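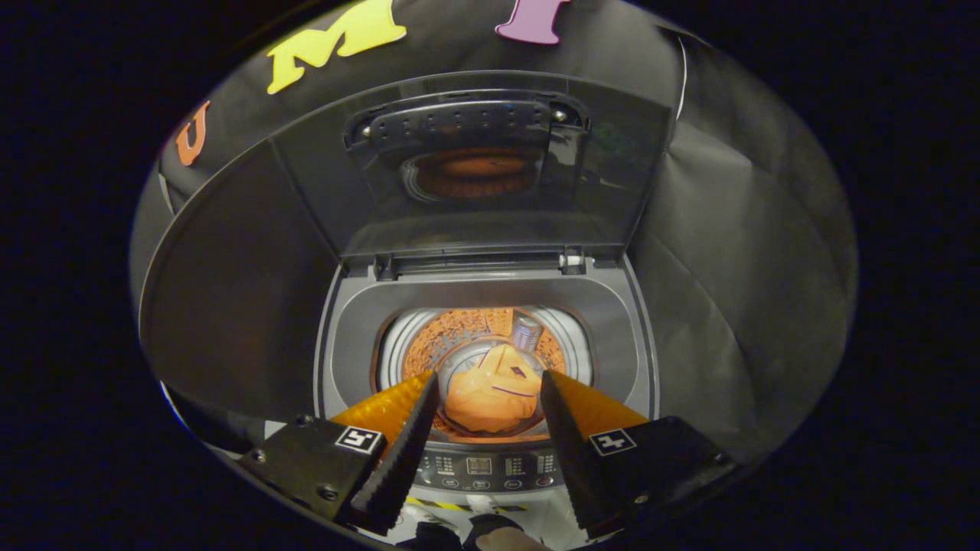 Skullier Student Manipulation Project: Frequently Asked Questions

The answers on this page apply to the current academic year. Students who joined under the earlier rules should read the section on credit with particular care.

ABOUT THE PROJECT

What is the Skullier project?

Skullier is a supervised student project of the Department of Mechanical and Control Engineering at Devadiga College. Students record household tasks by hand, using a hand-held gripper, and prepare the recordings for use in training a robot arm. This year's work concerns laundry, and in particular the removal of cloth items from a top-loading washing machine.

Who is responsible for it?

The academic supervisor is Dr Shobha Naidu. Day-to-day matters are handled by the student lead, Kumaresan Rai, and bookings for the workshop by Jhun Baluyot in the Hostemen Building office.

Why was a washing machine chosen?

Reaching into a drum is harder than picking an object from a table. The opening limits the angle of the wrist, cloth changes shape as soon as it is touched, and the perforated metal wall of a drum can confuse methods that rely on surface texture. The task is also one that every student already knows how to do by hand, and new members can therefore begin recording soon after induction.

Does the project use a robot arm?

Yes, in the second half of the year. Until then all recording is done with the hand-held grippers. The arm is kept in a separate laboratory and may be operated only by students who have passed the arm safety test.

JOINING

Who may apply?

Any student in the second year or above may apply, whatever their course. First-year students may attend open sessions but may not record. In past years members have come from textiles and from nursing as well as engineering, and the supervisor would welcome more of both.

How many places are there?

There are 56 places each year, divided into teams of four. Applicants may ask to be placed with a friend. Such requests are met where timetables allow.

Is programming experience required?

No. Recording and labelling require none. Students who wish to work on training the model should have completed the introductory Python module or be able to show equivalent work.

When does the next induction take place?

Induction will be held on Thu 25 November in the ground-floor workshop of the Hostemen Building. Attendance is compulsory for all new members. Those who miss it must wait for the next intake.

RECORDING SESSIONS

How long is a session?

A session lasts 60 minutes, including setting up and clearing away. Teams which overrun reduce the time available to the team that follows, and repeated overruns will lead to the loss of a slot.

What must be checked before recording begins?

The machine must be unplugged at the wall whenever an item is to be placed or removed between takes. The lid should be raised fully. The square printed markers at the base of the gripper fingers must be clean, flat and uncovered, as the software uses them to work out how far apart the fingers are. A sleeve that falls across a marker will spoil the take, and members are asked to roll long sleeves up.

May the black cloth behind the machine be moved?

It may not. If the cloth has slipped, please tell the session supervisor – do not attempt to rehang it during a take.

What is the hazard tape for?

The yellow-and-black tape in front of the machine shows where the operator's feet should be. Observers are to stay well back from it while recording is in progress.

How should the gripper be held?

Members should hold it firmly and approach the drum slowly, with both fingertips pointing towards the cloth. Close the fingers only once they are on either side of a fold. The saw-tooth edges grip fabric well but will pull a loose knit, so please do not bring garments of value. The flexible orange pads are supplied by the workshop and should never be trimmed or glued by members.

What happens if an item is dropped?

Continue the take and try again. Failed attempts are kept and labelled as such, and they are useful to the students who train the model. A take should be abandoned only when a marker has been covered or the gripper has come loose.

May teams bring their own objects?

Yes, with approval. A form is available from Aishwarya Annamalai, who keeps the object register. Glass, liquids and anything with an exposed blade will be refused. Containers must be empty and dry.

ASSESSMENT AND CREDIT

Does the project carry academic credit?

It carries 6 credits for students who attend regularly and submit the written report. Members may also take part without credit, in which case no report is needed.

When is the report due?

Reports are due in the first week of July. Extensions are granted by Dr Naidu only, and must be requested in writing before the deadline.

What is the Grima Prize?

The Grima Prize is awarded each year to the team whose labelling is judged the most consistent. The number of recordings a team has made is not taken into account. Last year's prize went to the team led by Dinesh Sundaram.

PRIVACY

Will members be identifiable in the recordings?

The camera is mounted on the gripper and faces the task. Hands and sleeves may appear at the lower part of the picture. Sound is removed before files are stored – members should nevertheless avoid private conversation while recording. Anyone wishing to have a recording withdrawn should write to the student lead, giving the slot and team name.

Further enquiries may be made in person at the Hostemen Building office during term.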